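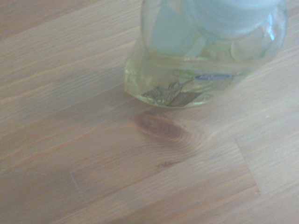
Photo: Prendside Home Workshop

27th October
By the Prendside Household Advice Desk
Reading time: 3 minutes

Handling bottles with a benchtop robot arm: good practice for the home kitchen and workshop

Small robot arms are now found in many home workshops, and a growing number of households use them for fetching, sorting and setting out everyday items. Bottles deserve their own set of rules. They are smooth, their weight shifts as the liquid moves, and a spill of oil or soap on a timber top can take a long time to put right. The guidance that follows applies to any arm used on an ordinary table and should be read together with the maker's manual.

Before the power goes on

Wipe the outside of every bottle with a damp cloth and dry it fully. A film of oil on the glass will defeat most gripper pads. Infused oils, with a sprig of herb in the bottle, should be checked for seepage around the neck before they are handled.

Tighten all caps and stoppers by hand. Glass and plastic should be handled in separate runs, as a grip force that is safe for one may crush or drop the other. Record the setting for each bottle on a card and keep the card with the arm.

Clear the table of anything that is not part of the task. Knives, lit candles, phones and drinking glasses are to be kept outside the reach of the arm at all times. The Dramwood household code asks for a clear margin of 3 hand widths between the furthest reach of the gripper and the nearest person, and we support that figure for adults. Children and pets should be out of the room.

Protecting a timber top

Pine is soft and marks easily. Seal or oil the table at least once a year — May is a sensible month in cooler regions — and allow the finish to cure before any machine is used on it. Knots are often harder than the surrounding timber and may sit slightly proud as the table ages. Run a palm over the surface and choose a level patch for the bottle to stand on. Where strips or planks meet, check the seam for a raised lip that could catch the base.

A felt or cork mat may be used, provided it is fixed down. A loose mat is worse than none.
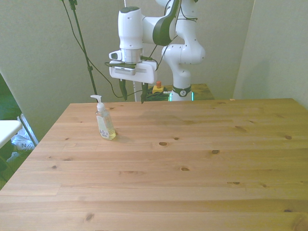 Category: Workshop Safety

Stops, cables and clearances

The emergency stop must be within easy reach of the person in charge of the session. It should not be necessary to lean across the table or past the arm to press it. Test the stop at the start of each session, with nothing in the gripper, and do not proceed if the arm fails to halt at once.

Cables that run along the arm need enough slack for its full range of movement and no more. Take the arm slowly through its longest reach and watch for pulling at the wrist. Cables behind the table should be gathered, tied and kept off the floor where people walk. Stands, poles and hanging cords near the work area count as obstacles and must be included when the path is planned.

The gripper should be parked clear of the bottles whenever a person's hands are on the table. Pump bottles call for extra care. The nozzle projects to one side and can be struck by a finger of the gripper on its way down, so turn it away from the approach path and lock the pump if the bottle allows it. Grip the body of the bottle, never the pump head.

Lifting and setting down

Begin with an empty bottle of the same shape, then a bottle part filled with water. Only when both have been moved without slipping should the real contents be used. Keep the lift low. The Ambrose bench guide sets an upper limit of 186 millimetres above the table for glass, and most household tasks can be done well under it.

Set the bottle down slowly and let the liquid settle for about 2 seconds before the gripper opens. Tilting and pouring are outside the scope of this page. Readers who wish to attempt them should consult the Gernisetti notes on poured liquids, beginning at section 87.

After the session

Return the arm to its rest position, switch it off at the wall and wait until any indicator lights have gone out. Wash the gripper fingers with mild soap, following the maker's advice on moisture, and dry them before storage. Soap or oil left on the table should be wiped up promptly with paper towel, working along the grain.

Write down any slip, drop or unexpected movement, however minor, with the name of the bottle and the grip setting in use. A bottle that has been dropped should be inspected under good light for chips and hairline cracks. Glass with any visible damage is to be wrapped and thrown out, and its setting card marked so that the same force is not used again without a fresh trial.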